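Speaker notes — "Where did my pictures go?"
Puvmont library, downstairs room, June

(Say hello, wait for the back row to settle. Ask who has their phone with them. Everybody laughs, every hand goes up.)

OK, so I want to start with my own phone, because it's a mess and I'd like you to feel better about yours. When I got ready for this talk I opened my photo app and scrolled down to the total. 1437 pictures. I would have guessed a few hundred. I don't remember taking most of them, and I'm the only person who uses that phone!

(Pause. Let people check theirs if they want. Don't wait longer than a minute or they start answering texts.)

What I'm going to talk about tonight is backups. I know, I know. It's the flossing of the computer world. But I lost a whole summer of pictures once and I've been a bit of a pest on the subject ever since, so bear with me.

The story: I was on vacation at Lake Allen, phone in my shirt pocket, leaning over the side of the dock to look at a turtle. You can see where this is going. The phone went in, I got it out with a pool net, and it never turned on again. I wasn't worried, because I was sure everything was "in the cloud." Well, some of it was. The app had stopped uploading back in the spring, when my free storage filled up, and it had been sending me little notices about it that I swiped away every single time.

(Slow down here. This is the part I want them to take home.)

So the first thing — go look at when your phone last backed up. Not whether the switch is on. The date. On most phones it's in Settings, under your name or under a heading like Accounts or Backup. If the date is from this week, great, you can eat cookies for the rest of the talk. If it's from last winter, something is stuck, and nine times out of ten it's that the storage is full.

Next, syncing and backing up. People mix these two up all the time and I did too. Syncing means the same pictures show up on all your gadgets. Sounds safe! But if you delete one on the phone, it usually goes away on the tablet as well. A backup is a separate copy that sits there and minds its own business. You want at least one of those.

(Somebody will ask about the trash folder. Yes, most apps keep deleted photos for a while. How long depends on the app, so check yours. I wouldn't lean on it.)

My own setup, for what it's worth. I have the cloud thing that came with the phone, and I pay for the smallest plan. Then I have a little plug-in drive, and once a month I sit down with coffee and copy everything across with a program called Nulus. It's plain looking and kind of slow, but it tells me how many files it copied, and I like that. The first time I ran it, it said 1085, and I knew right away I was missing a bunch. They were in a second folder, the one where pictures from text messages end up. So check for that folder!

(Hold up the drive. Pass it around if it's a small group. Get it back.)

The drive lives at my sister's house now, in the drawer with the takeout menus. I used to keep it next to the computer, and then the people upstairs had a pipe burst. We stayed dry, but it got me thinking.

A word about cleaning up, as I know that's why half of you came. Please don't try to do all of it in one night. I tried, and after an hour I was deleting things I wanted. What works for me is 40 pictures at a sitting, usually while the TV is on. Blurry ones go, screenshots of recipes go, the parking garage signs go. If you've got over 1000 it'll take a while, and that's fine.

Make the backup first, though. Then clean. I can't say that loud enough.

(If there's time: shared albums. If we're past 8:30, skip to questions.)

Shared albums are handy for family stuff, but the pictures in there may be smaller copies than the ones you took. If you want to print something big, ask the person for the original.

Questions. Remember to repeat each one out loud, the room swallows voices. If anyone wants help with their own phone, I'll be at the Gentile coffee shop across the street afterward, until they start stacking chairs. Bring your charger, and please, please know your password before you come over.

Leave the last slide up while people get their coats.
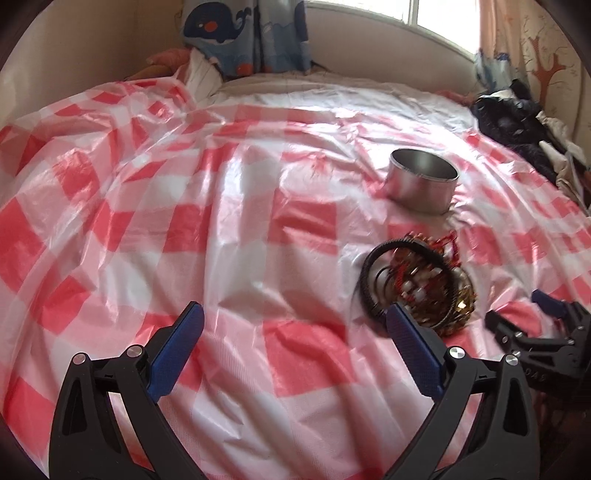
Last slide: red and white checks on the bed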